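Sundero two-arm gripper kit, for the Zamel simulator

The kit adds a left and a right gripper to the Zamel robot model. Set the home position first, then check the fingers of each gripper at a doorway before you run a program. Default closing force is 34 N, adjustable to 100 N. We recommend to recalibrate the model after every 400 door cycles.
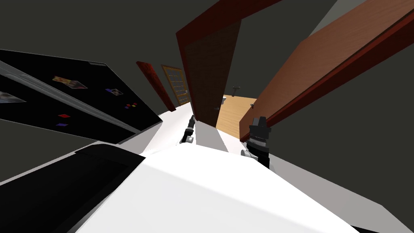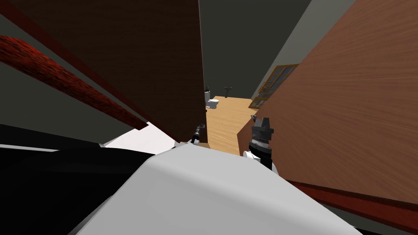 Both views: simulated house, grippers facing an opening into a room.

Licence and colour settings file included. Sold by Warar. Updated September 24, 2019.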